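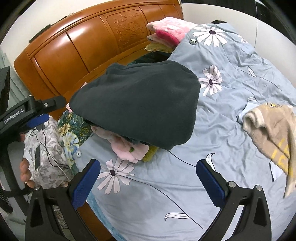
4 December 2022

Laundry month is going so well, you guys!

For anyone new: I'm in a student robotics club called Gollusus, and our project this term is getting a machine to deal with soft, floppy things. Blankets, sweaters, plush stuff, all of it. We named the project Tondia after a long argument over pizza, and it has pretty much eaten my life (in the best way).

We have 148 demonstrations recorded so far, and 43 of those are from the past week alone. I did a bunch of them myself and wow, my forearms know it. A dark sweatshirt on a dark sheet is still the worst thing to pick up cleanly. You squeeze, you think you have a corner, and you've got a pinch of duvet as well. Fuzzy things are much nicer. The pads bite into fleece right away and it comes up in one go -- so satisfying!

My favorite thing I learned is to open the fingers wide before going in. I used to come down half closed, like I was picking up a pencil, and kept shoving the cloth ahead of me. Now I open up, go in low, close slowly and lift straight up for a second before moving sideways. My good takes went up so much after that.

We also had a big discussion about whether to smooth the bed between takes. I was on team wrinkles. Real beds have wrinkles! Real beds have flowers and stripes and three blankets that don't match, and if our policy only works on a flat white sheet then what are we even doing? Team wrinkles won, so we only reset the clothes.

Next up is training. The first model had 86 demos behind it and mostly hovered, then grabbed air with great confidence. I love it anyway. The new one will get everything, and then in January we take it to the Skenska student meet, where each club gets 2 tries at a pile they've never seen before. I'm so excited I keep rereading the rules.

More when the training run finishes. I have socks to sort.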